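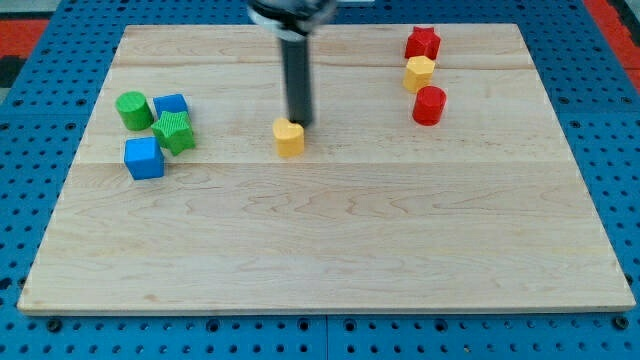 Why does a wooden board have wavy lines on it?

The wavy lines are called grain, and they are left over from when the wood was part of a living tree. Every year a tree grows a new layer just under its bark, a bit like putting on another sweater over all the sweaters it is already wearing. When somebody saws the trunk into planks, the saw cuts through those layers, and you get to see their edges as stripes and swirls.

Most of us have a wooden board somewhere at home, under the bread or on a play table with blocks standing on it, and we hardly ever look at the board itself. So let's look at it for a while!

Where the stripes come from

In spring, when there is plenty of water and the days are getting longer, a tree in a place with cold winters grows quickly. Later in the summer it slows down, and the wood it makes then is often a little darker or a little tighter. In winter it rests. One light part and one dark part together make one ring, and one ring is usually one year. If you have ever seen a stump in the woods, you may have tried counting the rings with your finger (and lost your place, and started again, as I always do). A tree with 40 rings has been growing for 40 years, and there are some very old trees with 400 rings or even more.

Now, a stump shows you the rings as circles, but a board is usually cut the long way, from the bottom of the trunk toward the top. Think of a rolled-up pancake with jam inside. If you slice it across, you see a spiral. If you slice it the long way, you see long lines of jam instead. It is the same pancake both times, and the same goes for the tree.

Why the lines wiggle

Trees don't grow like pencils. They lean, they bend toward the light, and they push out branches, so the layers inside bend too. A saw goes straight ahead, and where it passes through a bendy layer the line comes out as a wave, or a swirl, or a long pointed shape like the flame of a candle. That is why pale woods such as maple can have darker tan streaks that look almost like water running over sand.

One board, several planks

If you look closely at a big flat board, you may find a thin, straight line where the wavy lines suddenly stop and different ones begin. A line like that is called a seam. It means the board was made from planks glued together side by side. The one on our board at the top of the page is like this, with two faint seams running across it.

Why would anybody go to the trouble of gluing? Well, a very wide plank needs a very wide tree, and wide planks also like to curl up as they dry, the way a slice of bread does when you forget it on the counter. Narrower planks joined together tend to stay flatter – and a flat board is just what you want when you are trying to get a star to stand up beside a cube.

Try it yourself: a grain rubbing

You will need a piece of thin paper, a crayon with its wrapper peeled off, and a piece of wood that feels a little bumpy. Very smooth boards don't work so well for this. An old fence board is wonderful, but ask a grown-up to check it for splinters first.

1. Lay the paper on the wood and ask a friend to hold it still.
2. Turn the crayon on its side and rub gently, always in the same direction.
3. Move to a new spot and make another rubbing.

Put your rubbings next to each other and see whether any of them match. Bhavana Nambiar's class at Grenville made theirs in September and hung them along the hallway, and Boris Vaněk found a knot in his that looked so much like an owl that he gave it feet.

A few words to keep

Grain: the pattern of lines in a piece of wood.
Seam: the line where two pieces meet.
Knot: a round, darker spot where a branch once grew.
End grain: what you see at the cut end of a plank, where little curved bits of the rings often show.

Written by Jozefína Trnka for the Cludbridge children's pages, February 2022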